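Zorica Leka
27th January
Print | E-mail this thread

1/ I'm clearing out the little room with the herringbone floor this week and posting as I go. Main rule so far: one basket on the desk, and anything that doesn't fit in it lives somewhere else.

2/ The desk is the white standing one. Rounded corners, smooth top, easy to wipe. I keep the basket toward the back, near the wall, so the front stays clear for work.

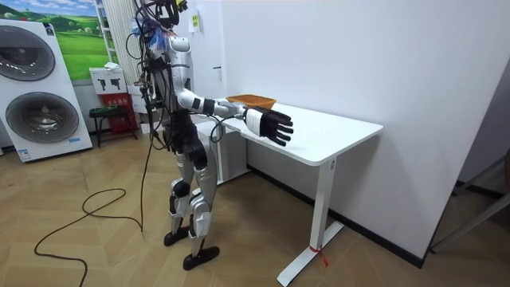

Reading time: 2 min

3/ The basket is shallow, and I picked it for that. I had a deep one from Indby until September and it filled up with chargers, receipts and old pens. I lost a spare key in it for a month.

4/ Someone asked about the floor. It's wood, and I sweep it along the pattern. Crumbs sit in the joints if you go across.

5/ Now the fruit question. I wanted to know if the same basket would do for apples or if I should get a bowl. It's a synthetic weave – no splinters, and it rinses clean in the sink.

6/ Sides slope out, corners are rounded, bottom is flat. An apple won't roll far in it. One red apple and the basket on a white table already look like enough to me, so I'm not buying the bowl.
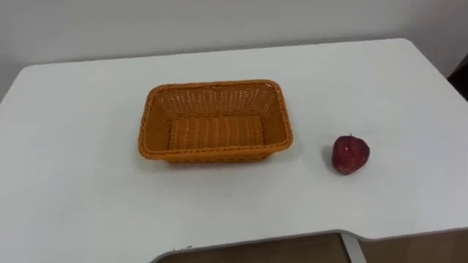 Constanza Sosa wrote back that she lines hers with a dish towel and swaps it every Sunday wash, or the weave leaves marks on soft pears.

7/ Good tip, and I'll try it with pears. Apples are firm enough to go in as they are.

8/ Next up is the shelf in the hall. It has 2 drawers I haven't opened since we moved – more when I get to them.

Comments

Yutong Ren: Do you rinse it in warm or cold water? Mine got a bit wavy after a hot soak.

Zorica Leka: Cold, then upside down on the rack.

Zlatko Obradović: Same rule here, one basket. My kids ignore it.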